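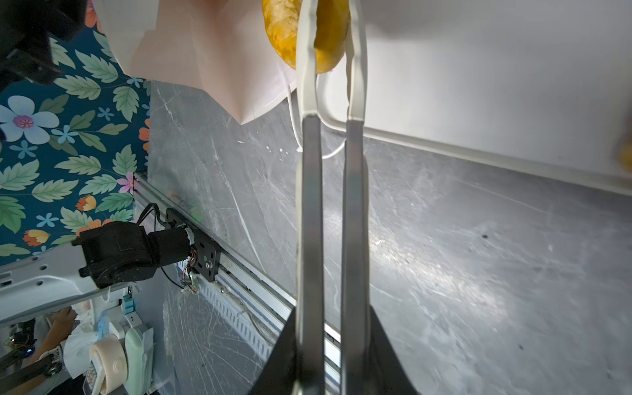

By the Collet Kitchen Desk
Filed under: Freezing and Reheating | Updated in June

How to freeze and reheat crumbed pastries

Crumbed pastries lose their texture in the freezer for two reasons: they go in warm, or they go in touching each other. The method below deals with both. It works for filled and unfilled pieces up to the size of a deck of cards. Larger pieces need a longer reheat, covered at the end.

What you need

A wire rack
A rimmed tray that fits flat in your freezer
Parchment paper
Freezer bags or a lidded box
A kitchen scale (optional)

Cooling

Move the pastries to the rack as soon as they are cooked. Leave a finger's width between pieces. Paper towels soak up surface fat but trap steam underneath, so use them for a minute at most and then go back to the rack.

Meat, egg and cheese fillings should not sit out for more than two hours. If the centers are still warm after 40 minutes, put the rack in the refrigerator, uncovered, until they are cold.

Freezing

Line the tray with parchment and set out the pastries in one layer. Freeze uncovered until hard. A batch of 675 grams takes three hours in a chest freezer and closer to four in the top compartment of a refrigerator.

Transfer the hard pieces to bags, press out the air and label each bag with the filling and the month. Use within two months. They stay safe past that point, but the crumb starts to taste stale – cheese fillings go first.

If you stack pieces in a box, put parchment between the layers. Omau boxes with the clip lid hold two layers. The shallower Plerkum box holds one.

Reheating

Do not thaw. Heat the oven to 375°F with the rack inside a baking sheet. Place the frozen pastries on the rack and bake for 18 minutes, turning once at the halfway mark. Filled pieces should reach 165°F in the center.

In an air fryer, use 350°F and start checking at 11 minutes. Keep to a single layer and do not fill more than roughly 70 percent of the basket.

A microwave heats the filling but softens the crust. If you have no other option, microwave in short bursts until hot, then finish in a dry skillet over medium heat, one minute per side.

Larger pieces

For anything thicker than an inch and a half, lower the oven to 350°F and bake for 30 minutes. Cover loosely with foil if the crumb browns early, and remove the foil for the last five minutes.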